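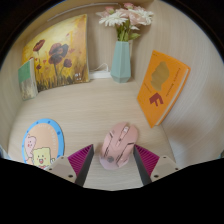 The first thing the Preleck kit teaches you is how little you know about your own hands. It arrives in a box the size of a bread bin, and once it is unpacked you have a hand-held gripper with two ribbed magenta fingers, a camera that rides along behind them, and a booklet that assumes you have done this before. The idea is simple enough. You do your chores with the gripper, the camera records them, and a robot somewhere learns to do them too. My first job was to pick up a pink computer mouse from the desk without disturbing the flowers, the mat or anything else within reach. I have used a mouse every working day of my adult life and had never before wondered which side of it to approach.

Preleck rents the kit by the month, with 3000 recordings' worth of storage thrown in, and sells it to small firms that want to train a robot arm but can't face writing the code. The robot arm is extra. So is the table it bolts to. What you get for your money is the gripper, a charger, a carry strap and a log-in for the website, where your efforts are sorted into "good", "usable" and a third heap with no name.

I sent nine recordings on the first evening. Six went on the heap.

The trouble, according to Svyatoslav Ivanyshyn, who runs support and was kind enough to ring me before breakfast, is that I dither. People do, he said. They line up, change their minds, back off and come in again from the other side, and the software takes all of that as part of the job. Somewhere out there I may have trained a machine to hesitate over stationery.

He told me to slow down, keep my elbow in and close the grip only when I meant it. I did as I was told and my heap got smaller. There is a certain satisfaction in it, much like finally reversing into a tight parking space, and it lasts until you try something with a soft lid.

As a piece of equipment it is well made. The trigger is light, the fingers open wide, and the ridges give slightly when they meet something hard, so I broke nothing I was fond of. The weight sits a little too far forward and after 30 minutes my wrist had opinions. The carry strap is hopeless. I also wish the thing would beep when it stops recording, as I spent most of one afternoon performing for no audience at all.

The obvious rival is the Bakau, which is cheaper and comes with a proper case, but its website went down twice while I was choosing a password. Kravets makes a handsome one for people with handsome budgets. I was allowed to hold it at the Promcombe trade show in April, with a member of staff standing very close.

Would I rent the Preleck? For a workshop with one dull job to hand over and a patient person to demonstrate it, yes, for a month or two. For the home, I'm less sure. My desk has never been tidied so often or so slowly, and I still have to do the washing-up myself, which I was rather hoping would come up.

Contact the features desk | © All rights reserved | Back to top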